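Plirard hand-gripper demos, living room set

README, second revision (May)

What you get: 3208 demonstrations of household tidying, shown by people holding a gripper in one hand and doing the job themselves. No robot arm was involved in collecting any of it. Each demo has the wrist video, the jaw opening over time and a pose track. Task labels are in tasks.csv, one line per demo.

What you don't get is proof that a robot can learn from this. The project page says the data "transfers directly" to an arm. I helped put the set together and I would not say that. People lean, twist and step sideways without thinking, and an arm bolted to a table does none of those things. We ran one policy on one arm, trained on 1000 demos, and I don't think a single run deserves a number here.

The room has a sofa, a round coffee table, a white cabinet and blinds on the windows. More than one person may be working in it at once, so expect people in the background. 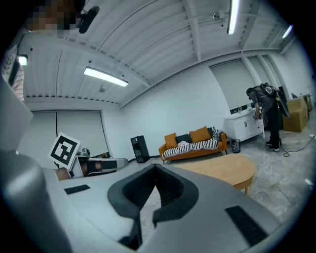

Aminu Idahosa wrote back after reading the first revision that I was being too hard on it, that the pose track is good enough for slow pick and place, and that the remote-control sets he has used at Brurkard were smaller and no cleaner. Fair point on size. I still want to see the slow pick and place.

Known problems:
122 demos have gaps in the pose track. They are flagged, not removed.
Labels were typed by the person doing the demo - spelling varies.
Failed grasps were kept only in the last 800 demos. Before that, people threw them out as they saw fit.

Questions and corrections go to Rhea Bautista.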